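Before the arm, buy the hours

When a small workshop decides to buy its first robot arm, the money usually goes in the wrong order. First the arm, then the gripper, and the simulation is paid with what is left. At Ristia, a repair firm for garden machines, they did it the other way, and I went to see how the budget looks after one winter.

The plan had 207 lines when the firm Driltard first sent it. Özkan, the second supplier, needed only 50, but the training of staff was missing. Ristia put both offers side by side and moved the purchase of the arm to June. Until then they rent a simulator and try the handling of parts on a virtual table.

This costs money too, and the manager was open about it. A good model of one tool takes almost 5 days of work. But a wrong gripper is paid once and regretted for years, and in the simulator it can be changed before lunch.

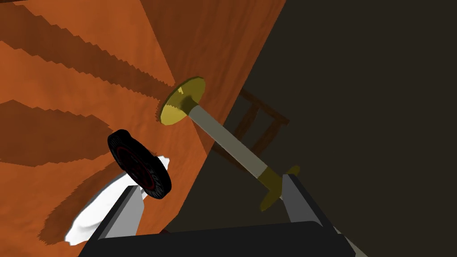 A simulated gripper with a gold-topped tool at its right finger; a wheel rests on a white cloth.

The next decision is the fingers. Starden offers a set with a longer guarantee, and Ristia has asked for the price without the service contract.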